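Who Gets to Use the River? Our Term Project on the Mondora Water Treaty

Final report, group project in International Relations. Submitted Jul 3, 2026

So, a bit of background first. Our class runs a long simulation where every group gets a made-up country and has to negotiate something with its neighbors. We drew Clollik, which sits upstream on the Mondora River, and the thing we had to negotiate was water. I was the lead writer for our delegation and Herman Oei was our chief negotiator, mostly because he's the only one of us who can stay polite for two hours straight.

The setup went like this. Clollik wants to fill a new reservoir. Yadav, the country downstream, grows rice and needs the river to keep flowing through the dry months. Jomix doesn't touch the river at all, but it buys most of Yadav's rice, so it got a seat at the table as mediator. Our instructor gave each side a packet with 70 pages of background and told us not to show it to anyone else (I left mine on a bus seat once, got it back, please don't tell Yadav).

I spent the first two weeks reading real treaty texts to see how they're put together. They're drier than I expected, but you start to notice things. The word "shall" does a lot of work. "Should" does almost none. A lot of agreements also set up a joint commission right at the start, before the parts about who gets how much, and we ended up stealing that idea for our own draft.
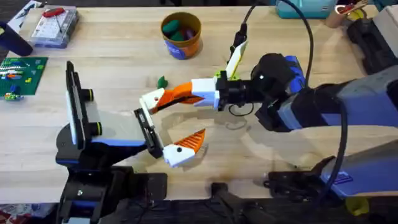 Two robot arms over a light wooden tabletop.

The first round of talks was in February and it went badly! We opened by offering Yadav a fixed yearly amount, which looked generous on our spreadsheet. Their delegation pointed out that a yearly number means nothing to a farmer if all the water shows up in the wet season. They were right, and we hadn't thought about it at all. Herman asked for a break and we rewrote our whole position in the hallway.

What we came back with was a monthly schedule. Yadav would get a guaranteed minimum flow every month, higher in the dry season, and in return we could fill the reservoir over 5 years with no further objections. Jomix liked it right away. Yadav wanted it shorter, then longer, then the same as before but with a drought clause. The drought clause took more time than everything else put together - I have 1,339 words of notes on that one paragraph.

The sticking point was who gets to say there's a drought. If Clollik decides, we could call one any time we felt like keeping water. If Yadav decides, same problem the other way around. We tried a vote, but with two members on the commission you just get ties. Then somebody from Jomix suggested that their own country hold the third seat, only for drought questions, and give it up after the reservoir is full. I was against it at first because Jomix obviously cares more about rice than about our dam. Herman talked me into it by reading me the clause again, slowly, with the expiration date in it.
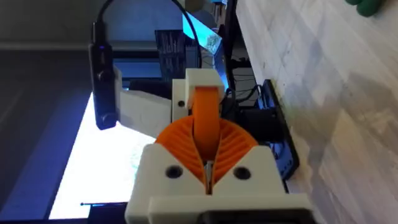 What happens if one side just ignores the commission's decision?
The other side can ask for arbitration after a waiting period of 70 days. Until the arbitrator rules, the last monthly schedule both sides agreed on stays in force, so the water keeps moving while the lawyers argue.

The final text came out at 3,876 words including the annex. All three delegations signed it, although Yadav added a statement saying they still consider the dam a bad idea (fair enough). Our instructor's main criticism was that we never wrote anything about water quality, only quantity, and that's a pretty big hole. You could follow our treaty to the letter and send Yadav a river full of mud.

If I did this again I'd talk to the other delegations way earlier, before anyone had a position to defend. I'd also bring a printed copy of every draft, with the version number on the first page. We lost most of one session because Jomix was reading an older text than the rest of us, and Article 6 had moved.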